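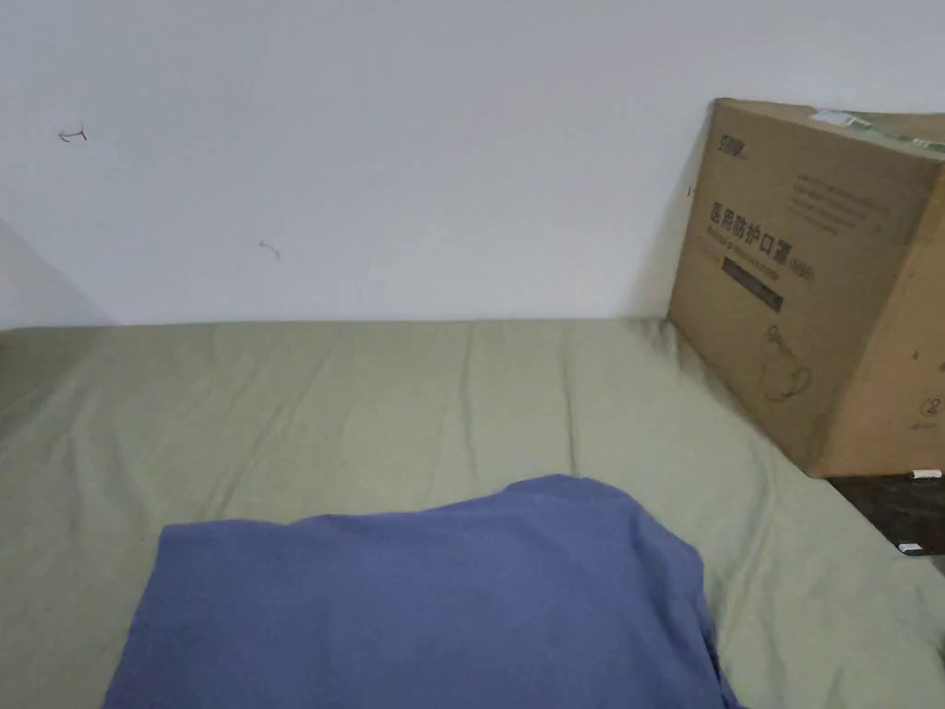
## Budgeting for a bedroom/laundry arm setup, sanity check please

**mudedcombe_mel**

Hi everybody, longtime reader and finally posting. I look after a small supported-living house in Mudedcombe, and we've been given the go-ahead to plan for a two-arm setup that can fold towels and straighten beds. Nothing is ordered yet. I have a quote from Vekoveo for the arms and mobile base, and on top of that they've listed $1,314 for "soft goods grippers and spare fingertips," which made me sit down for a minute, I'll admit!

My questions are whether that line is normal, and whether I should be buying one base and moving it between bedrooms or planning on 2 from the beginning. The rooms are small, with the beds pushed right up to the wall, and I'd love to hear from anyone who has worked in a space like that.

**gantrygus**

Welcome, Mel! So glad you posted. The fingertip line looks fair to me, especially if it covers a full year. Terry cloth is rough on the soft pads, and we go through them faster than I ever planned for (my first budget had zero dollars for them, bless my heart). Ask whether shipping is in there, though.

On the base, I'd start with one. Get it working in one bedroom, live with it for a couple of months, and then decide.

**yatsenko_fan**

I have to disagree with Gus on the one base, and I say that with affection. Moving ours down the hall meant recalibrating every time, and after a while folks just stopped moving it. Have you looked at the Yatsenko fixed mounts? They're plainer, but you could put one in each room for less than a second mobile base.

**gantrygus**

Fixed mounts against a bed that's pushed to the wall, though? You only get the one long side to work from, and the far edge of the sheet is a stretch for a short arm. Measure the reach before you fall in love with the price.

**yatsenko_fan**

Fair point about the reach. I'd still get the quote.

**pennywise_ops**

Please put cables, a decent surge protector and floor tape in the budget too. I set aside $200 and spent nearly all of it. And skip the premium service plan the first year. My brother-in-law calls it Rolex pricing for a Saturday-morning watch, and I've never been sorry we passed on it.

**mudedcombe_mel**

Oh, this is so helpful, thank you all! I'll measure across the mattress tonight and ask Vekoveo about the shipping, and I'll write to Yatsenko as well. The plan isn't due until July, so I have time to get both quotes side by side. Does anyone know if the fingertips come in different sizes?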